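Notas para a palestra: "Onde erramos, e em que página"
Encontro de jornais escolares, quarta-feira, 14h30, auditório pequeno
Orador: Tavion Obi

Abertura. Esperar que as cadeiras parem de arrastar. Agradecer à escola Van Dusen a sala e o microfone, que no ensaio funcionou quando lhe apeteceu.

Começar pela confissão. O Drundora, o nosso jornal, imprimiu em maio 1000 exemplares com o nome da diretora mal escrito na primeira página. O nome estava certo na página 5, o que prova que sabíamos escrevê-lo. Pausa. Se ninguém rir, seguir em frente com dignidade.

Tema de hoje: correções. Quem as escreve, onde ficam, que tamanho têm. É a secção menos disputada de qualquer jornal escolar. Na reunião de distribuição de tarefas, toda a gente quer a entrevista, metade quer a crónica, e a errata vai parar a quem faltou.

Mostrar a primeira errata que publicámos. Ler em voz alta, devagar:
"Na edição anterior, por lapso, verificou-se uma incorreção."
Perguntar à sala o que é que estava errado. Deixar que tentem. Ninguém vai acertar, eu próprio tive de ir ao arquivo. Era o horário da biblioteca. Houve alunos a bater à porta fechada durante uma semana e o nosso pedido de desculpa não mencionava portas, horários nem bibliotecas.
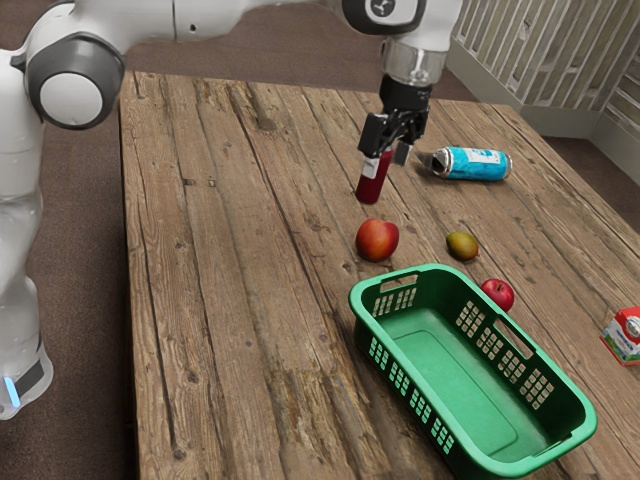 O que passámos a fazer. Cada correção diz três coisas: o que escrevemos, o que devíamos ter escrito e em que edição foi. Cabe em duas linhas. O exemplo que uso nas sessões com os mais novos:
"Na edição de fevereiro escrevemos que o torneio de xadrez foi ganho pelo 9.º B. Foi ganho pelo 9.º D."
O 9.º D recortou e colou na porta da sala. Foi a peça mais lida do ano, o que não deixou muito contente quem tinha escrito quatro páginas sobre o refeitório.

Falar da palavra "lapso". Também de "gralha". Gralha é trocar um s por um z. Atribuir ao professor de Educação Física uma frase que ele nunca disse tem outro nome, e o professor sabia qual era. (Não contar a história toda. Ele vai estar na terceira fila.)

De onde vêm os erros. Fiz o levantamento no arquivo do Drundora com a Soledad Castellanos, que edita o jornal da escola dela e tem mais paciência do que eu para folhas de cálculo. Os nomes próprios ganham com larga vantagem. Depois vêm as datas, sobretudo as copiadas do cartaz do ano anterior. Em terceiro lugar, as legendas, escritas sempre no fim, quando já se ouve a funcionária com as chaves. Os erros complicados, os que imaginávamos ao montar a nossa lista de verificação cheia de setas, quase não aparecem.

A regra dos nomes: pedir à pessoa que o escreva. No caderno, com a mão dela. Parece um pouco ridículo quando a pessoa se chama Ana Silva, até aparecer uma Anna Sylva, e há uma no 11.º ano. Eu próprio já saí em letra de imprensa como Octávio Bi. Guardo o exemplar.

Se houver tempo, contar o caso Hiltine. Hiltine é a tipografia do bairro. Devolveram-nos as provas com um ponto de interrogação a lápis ao lado de um título. Achámos que era uma mancha e mandámos imprimir. O título dizia "Escola abre novo ginário". Desde então tratamos qualquer risco de lápis como se viesse de um tribunal superior.

Beber água. 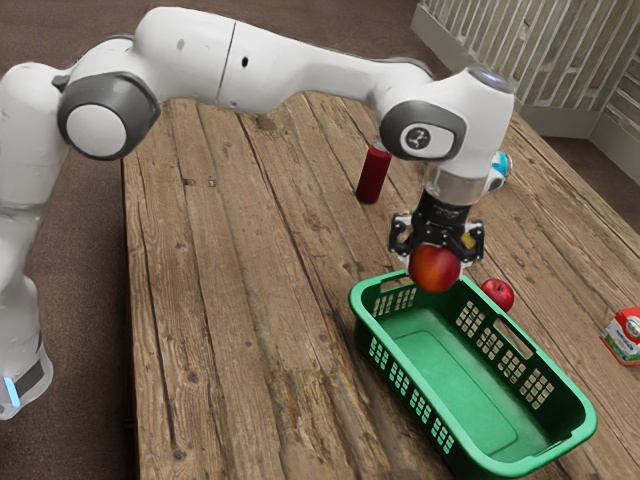 Clube de Jornalismo da Escola Van Dusen – Redação do Drundora

Segunda parte: o jornal na internet. Corrigir em papel dá vergonha e deixa rasto. Corrigir no site é tão fácil que se faz às escondidas. Abre-se o artigo, muda-se o número, fecha-se o artigo, assobia-se.

O nosso número era 3000. Escrevemos que a recolha de tampinhas tinha juntado 3000 euros. Eram 3000 tampinhas. Alguém trocou a palavra no site à hora de almoço, sem nota nenhuma, e à tarde já circulava uma captura de ecrã com o texto antigo. Durante dois dias, a associação de estudantes foi questionada nos corredores sobre o paradeiro do dinheiro. Uma linha no fim do artigo tinha resolvido o assunto. Pusemo-la ao terceiro dia, com o entusiasmo que imaginam.

Agora a nota vai no fim do texto, com a hora da alteração. Se o erro estava no título, a nota sobe para o princípio. Vírgulas e acentos corrigem-se sem cerimónia. Vão perguntar-me onde fica a fronteira. Responder: se um leitor ficou a acreditar numa coisa falsa, há nota. Vão insistir com casos duvidosos. Na dúvida, há nota também.

Sobre o programa de paginação. Usamos o Brotine, tem corretor ortográfico e é um corretor com opiniões. Transformou "Obi" em "Óbito" numa ficha técnica. A minha mãe telefonou. Desligar a correção automática antes de fechar a edição, e pôr isto na lista, em cima, com letra grande.

Quando a queixa chega. Ler o que a pessoa escreveu até ao fim. Ir ver as notas da entrevista. Responder no próprio dia, mesmo que seja só para dizer que se está a verificar. Se a pessoa não tiver razão, explicar como se confirmou a informação e deixar o artigo como está. Isto é difícil quando a pessoa é o subdiretor. Nesse caso a resposta vai assinada por mim e pelo professor orientador, que assina muito devagar.

Cortar daqui para baixo se já passarem das 15h10.

Exercício. Distribuir os jornais antigos, um por cada par de alunos. Dez minutos para encontrar um erro que nunca foi corrigido e escrever a nota que faltou. A Soledad recolhe e lê as melhores. Avisar que não vale o sudoku de dezembro, toda a gente escolhe o sudoku de dezembro.

Perguntas prováveis:
– Devemos identificar quem errou? Nós não o fazemos. O jornal publicou, o jornal corrige. Dentro da redação toda a gente sabe quem foi, infelizmente para mim.
– E se o erro for antigo? Corrige-se na mesma. Em abril corrigimos uma legenda de há dois anos. O rapaz da fotografia já está na universidade e respondeu com um polegar.
– Apagar o artigo é opção? Muito raramente, e a decisão passa pelo professor orientador.

Antes de sair: recolher os jornais, devolver o microfone, dizer à sala que o programa impresso de hoje me apresenta como "Tavian". A folha de correções está na mesa da entrada.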